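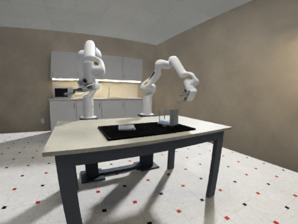
Section 4. Cleaning and sealing a tiled kitchen floor

Read this section completely before you open the bottle of Plundel Grout Sealer. The sealer is for cement grout between ceramic or stone tiles. It is not for epoxy grout. If you do not know which grout you have, ask the person who installed the floor, or write to us.

4.1 Preparing the floor

1. Sweep the floor, then vacuum along the joints with the narrow nozzle.
2. Mix 80 mL of Helmy floor cleaner in a bucket of warm water. Do not use vinegar, it attacks the grout.
3. Brush the joints with a nylon brush. A metal brush will scratch the tile and can leave grey marks.
4. Rinse two times with clean water and let the floor dry overnight.

Note: Where small insets sit at the corners of the tiles, brush around each one with an old toothbrush. Old cleaner likes to stay there.

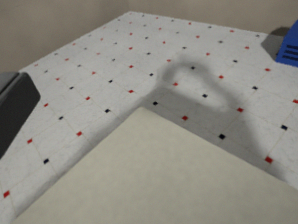
Figure 4-1. White floor tiles with red and black corner insets and thin, pale tan grout lines.

4.2 Testing the colour

The sealer can make light grout a little darker. Always make a test first, in a corner behind a door or under a cabinet.

5. Put a few drops on the joint with the small applicator.
6. Wait 2 hours, then look at the place in daylight. Kitchen lamps make everything more yellow.
7. If the colour is too dark, thin the sealer with Plumance base and test again on another joint.

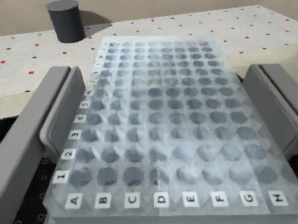

Write down the mixture that you choose, and keep the paper with the bottle. When you repair one joint next year you will want the same colour, and memory is not good for this.

4.3 Applying the sealer

8. Open a window. Begin at the wall farthest from the door.
9. Draw the applicator slowly along the joint — one pass only.
10. Wipe the sealer from the tile surface before it becomes sticky, usually after around 70 seconds.
11. Keep people and pets off the floor until next morning.

CAUTION: Do not apply on a heated floor while the heating is on. Turn it off the evening before.

CAUTION: Cloths with sealer must dry flat outdoors before you put them in the garbage.

For darker grout, order the applicator with part number 303. The cleaning of wall tiles is described in Section 5.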